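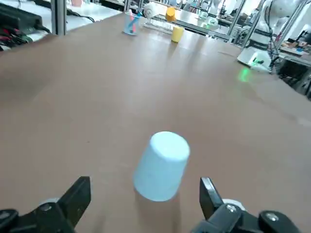
Light blue cup, upside down on the table

Cups stored upside down or right side up in the cupboard?
Asked by Ximena Leiva, April 10, 2018

Hello everyone! My husband and I moved into an older place in Fluvthorpe and we finally have open shelves in the kitchen (I have wanted them forever). My mother always kept her cups rim down and his mother keeps hers rim up, so you can imagine how unpacking went. Is there a right way? We don't use all of them every day, and the kitchen gets a bit dusty when the windows are open in August. I'd also love to know if I need shelf liner. The store had a roll of the Burketti kind for $17 and I put it back.

2 answers

Poulain77
Welcome to the new house! On open shelves I go rim down for anything I don't reach for every day, and rim up for the ones by the coffee maker. Dust and cooking grease settle on everything, and it's so much nicer when they settle on the bottom of the cup. Do let them dry all the way first, though. I used to put mine up straight from the rack and they had a stale, closed-up smell by the weekend. If you have thin glasses with a delicate edge, I'd stand those upright, as the rim is the part that chips. Liner is worth it if your shelves are painted, and a plain cotton dish towel folded to fit does nearly as well. Mine go in the wash with everything else.
17 people found this helpful

gardengate
rim up, just rinse before you use it. we've done it that way for years and we're all fine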